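Stiston Songwriters' Weekend: my first go at it

I'd been meaning to get up to the Stiston weekend for years, and in April I finally threw the guitar in the back seat and drove the 398 kilometres from home. Weekend pass was $49, camping included, so no complaints from me!

Friends kept telling me to get in early for Yara Daher and they were right. She played at 5 pm in the old Dunmore hall, just her and a baritone guitar, and she does this thing where she drops to a near whisper right before the chorus. The hall holds 600 and you could hear people's chairs creak. I bought the record (Purkance – go find it) and had it on the whole way home.

Between sets I mostly hung round the hall kitchen, where the tea was two bucks and the lamingtons were homemade. Ended up talking tunings with a fiddle player from up the coast and missed half the blackboard concert, which I'm still a bit dirty about.

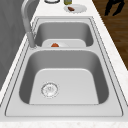

The late show

Demov closed the night and they were LOUD. Two drummers, a trombone, and a singer who climbed down off the stage in the second song and didn't go back up till the encore. The sound was a bit muddy near the back wall (the vocals got lost under the trombone), so I shuffled down the front and it was much better there. My favourite was the slow one they did without the drummers. Didn't catch the name of it, so if you know, leave me a comment.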